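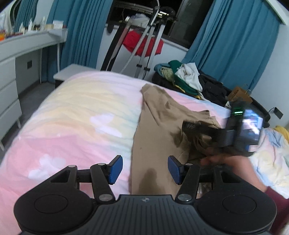 Ticket: Trakton tracker / relative pose between grippers drifts, then jumps, on soft-goods sessions
Component: Trakton pose export
Opened by: Ramiro Urquijo
Opened: January 2019
Severity: was "minor", see below
Status: resolved, with one grumble outstanding

Summary as filed

On bedroom clothes-folding sessions, the exported pose of the right gripper relative to the left one is fine for a while and then isn't. The absolute trajectories look smooth, and each gripper on its own replays nicely. Put both in the same viewer and the right hand slides sideways, passes through the trousers, and by the end is folding something in the next room.

The longest affected session has 3,693 frames. Export finishes without warnings. The log says "quality: good" at the bottom, in green.

Expected: the two grippers stay where the two people-shaped arms put them.
Got: see "next room".

Steps to reproduce

Load any bimanual session with patterned bedding.
Run the default export profile (the one called "fast", which also happens to be the slow one).
Open both trajectories in the Olmedo viewer, tick "common origin".
Scrub to the end and watch the right gripper leave.

First reply from support

Please confirm lens calibration is current and the lens is clean.

Ramiro

Lens clean, calibration current, redone this morning to be polite. Same output, down to the last digit. I'd have been worried if it weren't.

Support

Could be feature starvation. Plain bedding gives the tracker very little to hold on to. Can you try a session with more texture?

Ramiro

The duvet cover is tie-dye in most of the colors a duvet cover can be. If it's starving on that I don't know what to feed it.

I do wonder about the opposite problem, though. The bands of color are soft gradients and the wrinkles move every time the cloth gets pulled. So there are plenty of features, many of them on a surface that doesn't stay put, and the tracker treats the bed as part of the building. Same with the trousers: the gripper drags fabric, the features on the fabric go along for the ride, and the tracker concludes that the camera moved instead. Sounds plausible. I'm going to test it before I believe it, having been plausible on this ticket before.

Test A: mask out moving cloth

Turned on the dynamic-region mask with the garment class enabled. The mask catches the trousers most of the time. It also catches the curtains and, for a stretch, the operator's sleeve, which I suppose is a garment.

Result: drift is a bit smaller. The jump is still there and in exactly the same place. So the moving cloth is a real problem and also somebody else's. Filing separately.

Test B: mask out the other gripper

Each wrist camera sees the other gripper whenever the hands come together, and they come together over the cloth all day long. The other device is big, close, full of hard edges, has a lit strip and a shiny screen or panel on it, and is never where it was a moment ago. Everything a feature detector loves and shouldn't.

The profile has a self-mask, which blanks out your own fingers. It has no partner mask. I drew one by hand on the worst stretch, which took most of an afternoon and I would not recommend it as a lifestyle.

Result: local jitter gone when the hands are close. Drift down again. Jump unmoved. I was starting to respect the jump.

Test C: stop looking at images

Plotted the timestamps of the two streams against each other, which I should have done before touching a paintbrush. The right stream is 11 frames late from the jump onward. Before that it creeps: a little offset, a little more, then Rullitz (the sync library) notices, decides to resync, and picks the wrong neighbor.

So the right gripper is in the right place. It is just there at the wrong time. When the hands hold still, you can't tell. When they reach for the trousers together, it looks like the right one has wandered off.

Why only the clothes sessions? They're long. The tabletop sessions end before Rullitz gets ideas.

Support

Thank you, that's helpful. Which resync policy is set?

Ramiro

"auto". Documentation for "auto" reads, in full, "selects the policy automatically".

Support (Triltero engineering, forwarded)

Confirmed on our side. "auto" falls back to nearest-arrival matching once the offset passes 2 frames. Arrival time is when the packet reached the recorder, so a busy write buffer makes one stream look late. It should match on capture time. Please set the policy to "capture" and disable mid-session resync. Estimate clock skew once over the whole session instead.

Workaround, tested

In the export profile:

sync.policy = capture
sync.midsession = off
sync.skew = linear
mask.self = on
mask.dynamic = off (for now, see separate ticket)

Re-exported three sessions, including the long one. No jump in any of them. The right gripper remains in the bedroom throughout. Finger contact on the waistband now happens in the same frame for both hands, give or take one where the right camera is smeared by fast motion, and I'm not asking the sync to fix blur.

Small residual drift remains when the cloth is being pulled. Expected from Test A.

Do not re-export over old files. The viewer caches the sync table by session name, so you will get new poses with the old timing and lose an hour, as I did. Delete the cache folder first.

Left open

The partner mask is worth having as an option. I've attached the hand-drawn one as a reference and will accept almost any automatic version in trade.

The log still said "quality: good" on the broken export. The score is computed per stream, so two excellent trajectories that disagree about what time it is come out excellent. Please add a cross-stream check, or change the color.

Support

Both added to the backlog. Closing this one as resolved by configuration; default policy change is planned for the next release. Severity corrected to "major".

Ramiro

Fine by me. Leave the title as it is, people will search for "jumps".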